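4. Recording your first set of demonstrations

Okay, the arms are bolted down, both grippers open and close, and you've done the camera check from section 3. Now we get to the part I like! You're going to drive the robot through one small job, over and over, and the learner will work from whatever you give it.

I start everyone on the mug task. It's short, it only needs one arm to do the reaching, and you can tell right away when you've done it badly.

Before you start

Make a new folder for the session and name it after the task, then your initials. Geum-ok Seo once merged two of my sessions that were both called "test" and I never did get them apart again.

Set the episode target to 50. You can go up to 100 later, but please don't try that on day one, your shoulders will hate you.

CAUTION: Know where your stop button is before you enable the arms. Touch it. Then enable them.

Steps

1. Clear the part of the table the arms can reach, and set down one mug.

2. Stand behind the robot and bring both arms to the rest pose. Wait for the two beeps.

3. Press Record. Count to two in your head before you move (the first few readings are junk otherwise).

4. Bring the right gripper in low and slow, with the fingers open. Leave the left one parked near the front edge.

5. Stop when you reach the mug. Hold there for a moment so the learner gets a clean look at the contact, then close.

6. Lift, move the mug a hand's width to either side, set it down, open up, and back away the way you came in.

7. Press Record again to end the episode. Press Keep or Toss.

8. Put the mug somewhere new and go back to step 2. 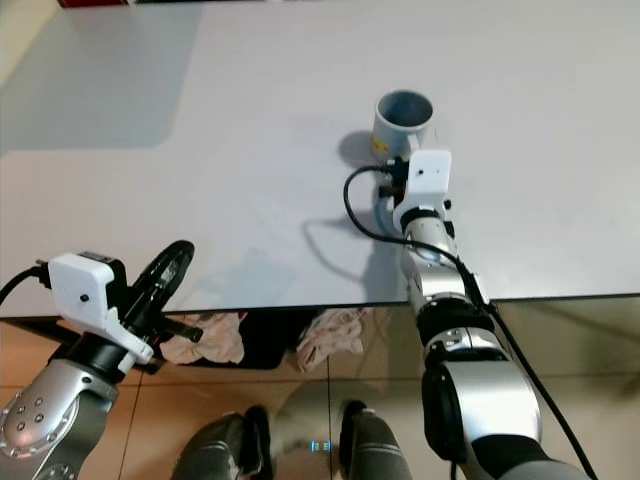
Figure 4-1. Right gripper up against the mug, left gripper near the front edge of the table (step 5).

NOTE: Watch the cable loop on the right arm. It needs enough slack to swing with the wrist, but if it drags on the mug, pause and re-clip it.

NOTE: A fumble that you recover from is a Keep. Really! Ha-neul Noh and I argued over this all through July, and the runs trained with fumbles left in were better at recovering from a bad grasp. A fumble where you knock the mug over is a Toss.

CAUTION: Don't reach onto the table while the arms are enabled, even to nudge the mug a little. Go to rest pose, disable, then reach.

If the episode won't save

Check the disk first. Each episode is bigger than you'd think, and the recorder quits without much of a message when space runs low. If there's plenty of room and you see error 3330, the clocks on the two arms have drifted. Restart the recorder, bring the arms back to rest, and redo that one episode. Everything you already kept is fine.

Once you have your 50, go on to section 5 for labeling.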